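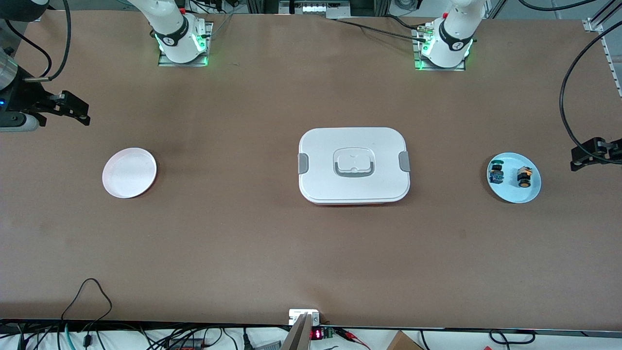 Two plates and a food container on the brown table.

Workshop > Notebook > Glazes
2 min read

May, 4 p.m. Irnus base glaze, second batch. Mixed 1000 g dry and sieved it twice through 40 mesh. Still a few lumps – probably the old clay. Lawal Yusuf weighed the leftover feldspar at 819 g, enough for one more small batch.
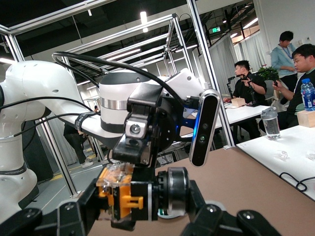

Dipped four test tiles, two thin and two thick. The thick ones crawled at the corners last time, so I wiped these with a damp sponge first. Niamh Mac Giolla wants the Onyeka slip tried under it as well. Kiln is booked overnight – slow cool, lid shut until morning. Need to order more silica.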